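I've had the Sendora two-litre copper still on my kitchen worktop since January, and I now sell it through the shop because I got tired of lending mine out. If you've done a gin school day and come home wanting to have a go with flavours yourself, it's a lovely next step (and much prettier than my kettle).

## What you get

- Copper pot and swan neck, hand-finished by Helness
- Condenser coil with 6 mm outlet
- Thermometer, collecting jug and a muslin botanical bag
- A printed booklet of 22 recipes, mostly waters and oils

I use mine for rose water, lavender and orange peel. Please note that in the UK you need a licence from HMRC before you distil any alcohol at home, even for your own drinking – so I sell this one for floral waters and essential oils only. If you'd like to make a gin without the paperwork, have a look at the Sallico infusion jars instead. Juniper, a decent vodka, a couple of days in the cupboard, done!

## Price and delivery

The still is £233, boxed, with postage included. I hold a small number at a time, and when they go it's usually around three weeks until the next lot.

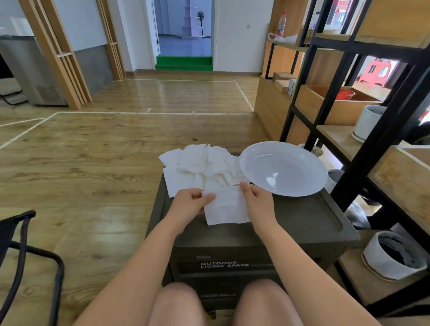 *Reading time: 2 minutes*

## Looking after it

Rinse with warm water after every run and dry it straight away. For tarnish I rub it over with half a lemon and a bit of salt – the Stojanović copper paste is good too, but only on the outside. Don't put any of it in the dishwasher, please!

Spare seals and muslin bags are on the accessories page.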